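Rallano site, automation report to Dadow, June

What a good few months it has been! The two-armed robot, which the packing team named Zulu on its first morning, has now done 822 practice runs on the wiping and board tasks, and the 6 people who used to share the end-of-shift cleaning are down to two short turns each a week. Sore wrists were the big complaint last year — we hear far less of that now.

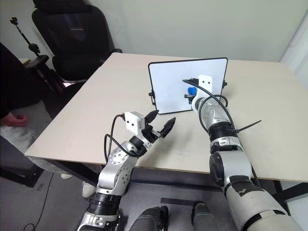
Five of the team have asked to train as operators, more than we had places for, so we would like to move part of the Plirow budget across to cover their hours. Night shift still wants a say in the rota, and we meet them next.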